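Still Waiting on the Robot Handyman
19/11/2024

The repair shop at Drumton takes in used office computers, strips them for parts and builds working machines out of what is left. It is steady, dull, fiddly work, and for most of the past year the shop has been trying to hand part of it to a robot arm.

The question that brought me there is an old one. Robots have welded car bodies for decades. They paint, stack and palletize. Why can't one of them swap a hard drive, or for that matter unload a dishwasher?

The short answer from the shop floor is that they can, some of the time, slowly, if a person has set everything out first. In January the arm at Drumton finished 29 drive swaps in a full shift. A trained bench worker does 37 before lunch. The shop keeps a log of every attempt, and when I visited it had reached 343 entries. Many of them end with the words "stopped, part not seated."

Dratus, the small company that writes the control software, does not dispute the log. Its engineers say the arm is good at going to a place it has been before. What it lacks is the feel that tells a person a connector has gone in crooked. A worker backs off a hair, wiggles and pushes again without thinking about it. The arm pushes until a force limit trips, and then it waits for help.

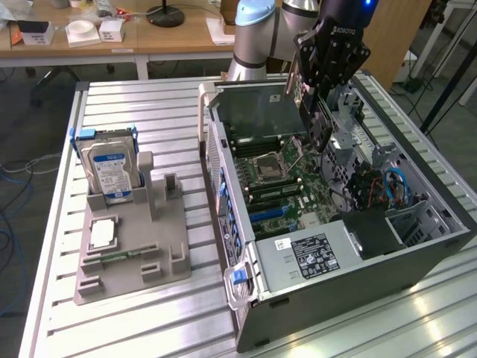 Fixtures take up more of the shop's time than the arm does. A fixture is a holder that keeps a part in a known spot, so the robot does not have to search for it. The shop prints its own and goes through a lot of versions. The gray tray on the worktable has a slot that stands a hard drive upright in its blue caddy, a long slot for a green strip of circuit board and a shallow pocket for a small white square part. Move the tray a little and the program has to be taught again. The computer itself has to lie on its side with the panel off, and the gripper comes down into the case from above, near the drive cage. Cables are the worst of it. They bend and spring back, and no two cases have them in quite the same place.

The same trouble turns up in homes. A company called Tapia spent two years on a laundry machine meant for ordinary apartments. It folded towels well. Shirts were hit or miss, and fitted sheets were dropped from the plan early. The last test unit needed 8 minutes for a single T-shirt, and someone had to lay the shirt flat before it could start.

Horerance, which rents cleaning robots to hotels, took a narrower road. Its machines vacuum hallways and nothing else. Rooms are left to the staff, who deal with the chargers, the shoes under the bed and the half-eaten room service.

There has been progress. Cameras are better and cheaper, and newer software can recover from small mistakes that would have ended a run a few years ago. At Drumton the arm now retries a memory module by itself before calling for a person. The shop expects to use it overnight on one common model of desktop, with the trays loaded by hand at the end of the day.

For the mixed lots, where every box on the pallet is a different make, the shop is hiring. It has two openings on the bench, and training takes a couple of weeks.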